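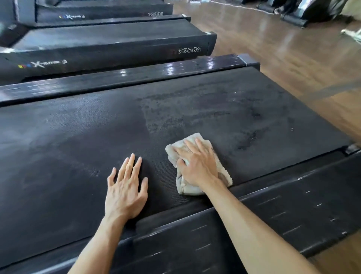 Pre-run inspection – belt-wiping arm, second build
Checked by: Fotis Kouris
Date: 25 Mar 2025
Arm: Fellmont, home-built. Controller: Panum board, 13 V supply.

1. Emergency stop cuts power to all joints. PASS. Tested with the arm raised and again at full reach.

2. Base clamp tight on the bench. PASS. Re-torqued to 10 Nm. Paint marks added to both bolts.

3. Cable loom clear of elbow joint. FAIL. Sleeve rubs on the bracket at full bend. Re-route before the next powered run.

4. Drip guard over wrist motor. PASS, with comment. The seal is good but the lower screw is short. Replace with the longer one from the Uddin kit.
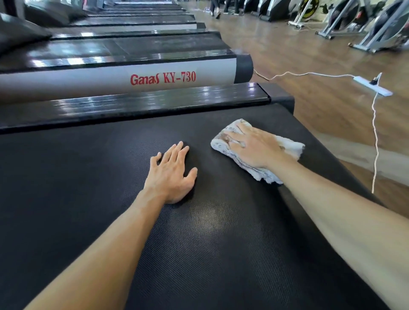 5. Pressing force limit. PASS. Set low in software and checked on the kitchen scale: 1000 g at the pad, no overshoot. Do not raise it until item 3 is closed.

6. Cloth pad fixing. PASS. Hook strip holds on a damp cloth. Fold must face away from the direction of travel.

7. Treadmill isolated at the plug before the arm is powered. Required every time – the console switch does not count.

8. Motor temperature after a full wiping cycle. PASS. 68 °C at the shoulder, within the limit on the Plendetti data sheet.

Result: no powered runs until item 3 is re-inspected. Items 4 and 6 may be done on the bench with the supply off.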